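4.2 Placing the unit on the ledge

Read this section to the end before you remove the protective film.

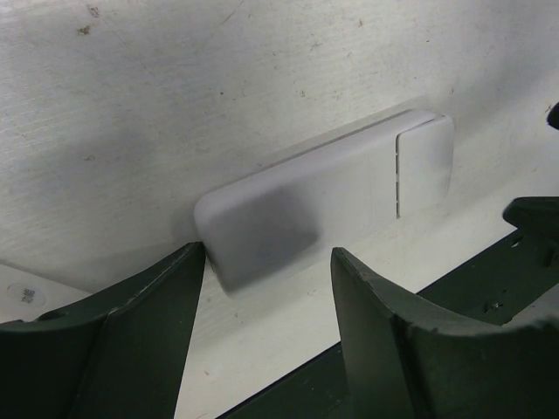 The Laitinen indoor unit has a white plastic housing with rounded corners. It is made to lie horizontally, with its back to a flat surface. The vents must stay free at all times. If you are replacing an older Tumport unit, please note that the old screw holes do not match and you should not use them.

Before you begin

You need a soft cloth, a pencil, a small spirit level and the two adhesive pads from the bag marked Nason. The pads are enough for painted metal, plastic and smooth wood. For wallpaper or raw plaster, order the screw bracket, part number 997.

1. Wipe the surface and the ledge with the cloth and a little warm water. Do not use oil soap. Small specks of dust under the pad make the bond weak, even when they look like nothing.

2. Let everything dry. In winter this can take longer than you expect, so please be patient.

3. Hold the unit against the surface and look where the vents come. Keep at least 37 mm free on the vent side. On the other side no distance is required, but you will want room for your fingers when you change the battery.

4. Mark the lower edge with the pencil. Use light pressure, the line can be wiped away later.

5. Peel the film from one side of each pad and press the pads on the back of the housing. Do not cover the seam of the end cap. If the cap is glued by mistake, the battery cannot be reached.

6. Peel the second film. Put the lower edge on your pencil line first, then bring the upper edge to the surface.

7. Press for 30 seconds with the flat hand -- not with the thumb, and never on the vents.

Note: The unit may lie a little slanted while you are trying positions. Before the final pressing it should be level. A slanted unit still measures, but the reading can be wrong by nearly 4 percent.

Caution: Do not place the unit above a radiator, a kettle or a cooking plate. Warm air goes directly into the vents and the display in the other room will show values which have no meaning.

Caution: The housing is not sealed. Keep it away from splashing water, also during cleaning.

Removing or moving the unit

Pull the unit slowly downward along the surface. Do not pull it straight out, and do not put a knife or screwdriver behind it. If it does not move, warm the housing with a hair dryer on the lowest step for one minute and try again. Used pads cannot be used a second time. New pads are sold in packs of 6.

Remains of glue can be rolled off with a dry finger. Light gray scuff lines on a matte surface often come off with a damp melamine sponge, but test it first in a corner -- on some paints it leaves a shiny spot.

Cleaning

Wipe the front with a dry cloth once a month. For the vents use a soft brush, with strokes along the slots and not across them. Spray cleaner must not be applied directly to the plastic.

If the unit does not hold

Check first that the surface was fully dry and that both films were removed. It happens often that one film remains. If the pads are correct and the unit still comes down, the paint itself may be weak, and in this case use the bracket. Owners of the older Stestska housing need a longer bracket, see section 7.

Continue with 4.3, Pairing with the display.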